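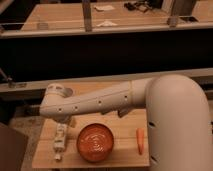
*Tampo de madeira clara.*

# Óleo Hladun para tampos de madeira

O Hladun é um óleo de acabamento para tampos de mesa, bancadas e prateleiras de interior. Penetra na madeira e não forma película à superfície, pelo que um tampo riscado ou manchado pode ser lixado e retocado só na zona afetada. É fabricado pela Irkivstead e vendido pronto a usar, sem catalisador nem diluente.

Pode ser aplicado em madeira maciça e em folheado natural. Não serve para melamina, MDF pintado ou madeira com verniz que não tenha sido totalmente removido.

## Versões

- **Hladun Incolor**: escurece ligeiramente a madeira, como se estivesse molhada. Em carvalho, nogueira e cerejeira é a versão mais pedida.
- **Hladun Claro**: contém um pouco de pigmento branco e evita o tom amarelado em bétula, freixo, faia e pinho. Mexer bem a lata até ao fundo, antes e durante a aplicação.

Ambas têm acabamento mate. Para um aspeto acetinado, aplica-se por cima a cera Jirkidero, vendida à parte, depois de o óleo curar por completo.

## Preparação

A madeira deve estar seca, limpa e lixada até ao grão 150. Não convém passar do 180: a superfície fecha demasiado e absorve menos óleo. Retire o pó com aspirador e depois com um pano seco. Em tampos com gordura entranhada, lave com água e sabão neutro, deixe secar de um dia para o outro e só então lixe.

Faça sempre um ensaio na face inferior do tampo. Duas tábuas da mesma espécie podem ficar com tons diferentes.

## Aplicação

1. Deite uma pequena quantidade de óleo e espalhe com pano de algodão ou espátula de borracha, no sentido do veio.
2. Deixe atuar 20 minutos. Se surgirem zonas baças, acrescente óleo nesses pontos.
3. Retire todo o excesso com um pano limpo. O óleo que fica à superfície torna-se pegajoso.
4. Espere 14 horas e aplique a segunda demão, mais fina.

Os topos das tábuas absorvem bastante mais do que as faces e costumam precisar de uma terceira passagem. Trabalhe com a divisão arejada e acima de 14 °C.

**Atenção:** os panos embebidos em óleo podem inflamar-se sozinhos. Mergulhe-os em água ou estenda-os ao ar livre antes de os deitar fora.

## Utilização e manutenção

O tampo pode ser usado com cuidado ao fim de 2 dias. Até lá, não pouse objetos nem tape a superfície. A cura completa demora 30 dias e, durante esse período, os líquidos derramados devem ser limpos logo.

Na limpeza corrente basta um pano húmido bem torcido. Evite lixívia, amoníaco e esfregões abrasivos. Quando a madeira parecer seca ao toque, passe uma demão fina sem lixar.

## Características

| | |
|---|---|
| Embalagem | lata de 2 litros |
| Rendimento | 20 m² por litro e por demão em madeira lixada |
| Acabamento | mate |
| Uso | interior |
| Limpeza das ferramentas | aguarrás |
| Conservação | lata bem fechada, ao abrigo do gelo |

## Encomendas

As latas saem do armazém de Fallinham. Não aceitamos devolução de latas abertas. Para dúvidas sobre madeiras que não constam desta página, escreva a Lukian Sirko, do apoio técnico, indicando a espécie e o acabamento anterior.

Ficha revista a 7 de abril de 2023.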